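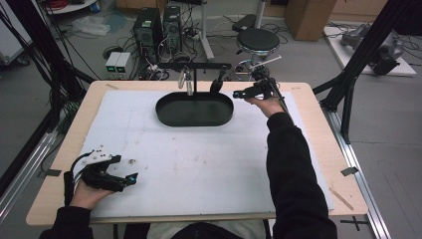 Karis Jewelry Stand and Tray Set

I started making these because my own earrings kept ending up in the bathroom sink (two pairs down the drain before I learned!). The Karis is a T-shaped stand with a shallow oval tray, and it's still the thing I reach for every night when I take my rings off.

The tray has a low rim, so you can scoop up a ring without chasing it around. Hang your necklaces and hoops on the crossbar and let the small stuff live underneath.

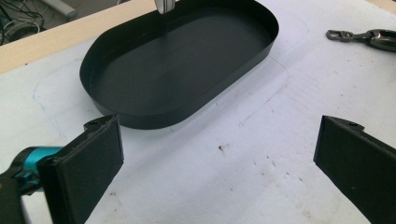 Karis tray, matte finish, shown empty

Wipe it with a soft cloth and skip the glass cleaner, please, it leaves streaks on a matte finish and I've ruined a few that way.

Stand and tray together are $70, or $40 for the tray alone. I make 200 sets a year and the next batch ships in September. Want it in a gift box? Pick the Stosier wrap at checkout – it's the gray one with the ribbon, and I tie every bow myself, so they're all a little crooked.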